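Foro Hogar y Orden > Trastos pequeños
Tema: caja de cositas, ¿separadores o todo junto?

tejadoroto
Buenas, voy con prisa. Tengo una caja naranja por fuera, blanca por dentro, y ahí va a parar todo. Peluches, tarjetas, plumas, botecitos. Ya no cabe ni un alfiler. ¿Pongo separadores o paso?

mar_de_fondo7
Separadores siempre. Los Dilletti de 40 cm se recortan con tijera – yo puse 2 y listo.

tejadoroto
Os dejo foto, la caja encima de la mesa blanca:

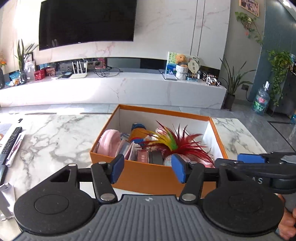
Última modificación del mensaje: miércoles, 19:40

Las plumas son lo peor, ocupan medio lado derecho y tapan lo de debajo. Las rojas sobre todo. Y no quiero doblarlas.

cocopino
Discrepo con lo de los separadores. Con peluches dentro no sirven, se comen el hueco. Saca el naranja marroncito de la gorra azul y ya respiras.

mar_de_fondo7
Pues yo los peluches los tengo con separador y bien, eh. Depende del tamaño.

lina.lunares
Las tarjetas de pie a la izquierda estan perfectas, no las toques. Las plumas a un tubo. Las dos cajitas, la roja oscura y la negra, pegadas a la pared como las tienes.

cocopino
Tubo no, que se aplastan. Jarrón.

tejadoroto
Jarrón con gato en casa... no lo veo jaja. Pruebo el tubo y el sabado os cuento. Lo rosa de la esquina se va al cajon de telas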